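Tape on the floor, and other rules we actually keep

Last updated: 3 December 2024 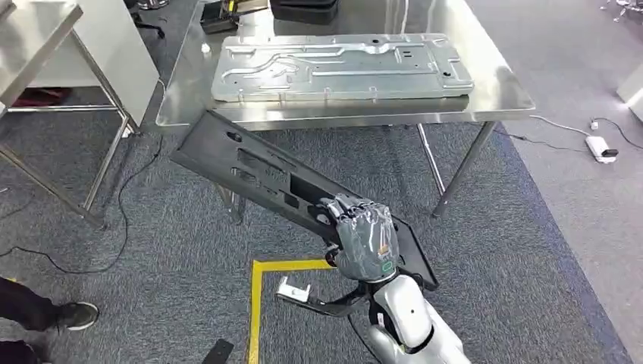
The black panel at the edge of the steel table, gloved hand holding on.

I've been meaning to write up our house rules for working around the humanoid ever since Helmi Halonen asked me for "the list" back in January, and I had to admit the list lived mostly in my head (and partly on the back of a Santoro invoice). So, Helmi, sorry for the wait!

The first rule is the yellow tape. When the motors are live, feet stay outside the corner marks, and that goes for visitors, for me, and for whoever has just dropped a screw. If you need to step in, you say so out loud and wait for the operator to answer. I know it feels silly in a small room. Do it anyway.

Second, one person watches and does nothing else. Canan Ertürk is wonderful at this, partly because she can stand quietly for 16 minutes without reaching for her phone, a gift I don't have. The watcher keeps the stop within reach and never helps with the parts, however much they'd like to.

Third, cables. I'm still not happy with ours. Power strips on the carpet are fine for a morning, I suppose, but I'd like everything run along the wall and covered before we start the Ernalar panels, and I've priced a cover that comes in at 200 for the whole room, so no excuses from me.

Big flat parts get a rule of their own: stay clear of both ends. It's easy to watch the hand and forget how far the other end of a panel reaches, and I've had a bruised hip from exactly that.

Gloves on the hands get checked before every session, fingertips first. I'll add the notes on charging when I find them.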